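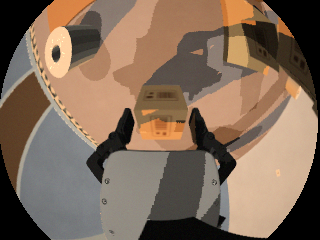 Bats in the garden eat a lot of night insects, and a simple wooden bat box can help them when old trees with holes are disappearing. I build mine in the workshop from rough untreated boards, 20 mm thick, because bats cannot hold on smooth wood. Before cutting, I try the proportions with a small box on the table and turn it until I see how the light falls on each face. This helps to decide which side should look to the sun.

Some tips from my boxes in Gruvudthorpe:

Cut grooves across the inside of the back board with a hand saw, one beside the other, so the animals can climb.

Leave the entrance slit at the bottom, 20 mm wide. If it is wider, birds and cats become interested.

Do not use paint or varnish inside. The smell stays for many months.

Close the upper joints well. Bats do not like draft.

Hang the box high on a wall, away from lamps. My neighbors at Flellside waited until the second August before the first droppings appeared under their box, so please be patient and do not move it.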